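I cleared the table this February and now I can't stop looking at it! For months the hobby corner was a drift of paper scraps, loose screws and half-empty boxes, and every time I wanted to do something I lost the first half hour to digging. Elin Wogan came by for coffee, looked at it and said "start with the paper." So I did, and she was right.

The dots came first. I sat down with a pencil and a long ruler one evening and marked out a grid, which took me four cups of tea and some 10 attempts at keeping the spacing even (my ruler slips, I blame the ruler). I love how it came out – small, quiet marks you hardly notice until you need one.
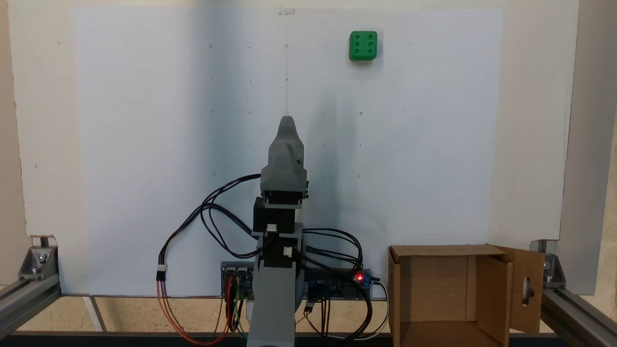
Small dots, a bit of tape at the top, and the green cube up high.

I get asked about the cube a lot. It's a big green die, a present from Catrin Hopkin, who finds these things in toy stores and can't walk past them. I've tried other small objects as my go-to test piece and always come back to this one. The color is so cheerful, and against white you can find it from the other side of the room.

Then there's the wiring. I used to tuck every last cable out of sight, and then spend ages un-tucking it whenever I swapped something. Now I let the black ones loop the way they want to and leave the colored jumpers where I can get at them. Dilwyn Bevan thinks it looks like a bird's nest. I think it looks like a table where somebody is having a good time!
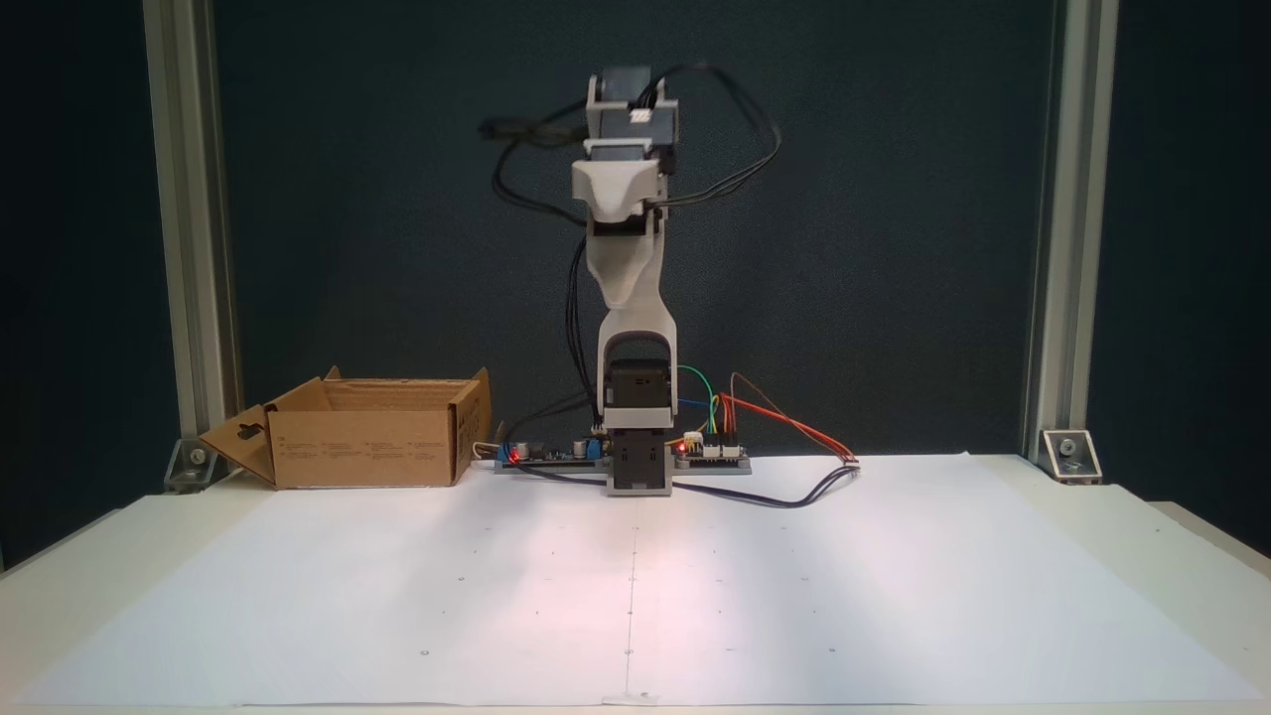 Boards either side of the base, red lights on, dark backdrop behind.

The dark backdrop is my favorite change of the lot. Gray parts used to vanish against the clutter on the shelf, and now they stand out beautifully. And one big sheet of paper over the table is so much nicer to work on than the patchwork I had before.

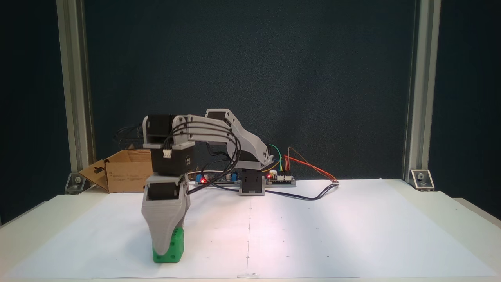

Still on my list

A second sheet of paper, a better ruler, and a proper drawer for the jumpers (Tahmineh Tehrani has promised me one of hers). I also want to redo the dots a little darker.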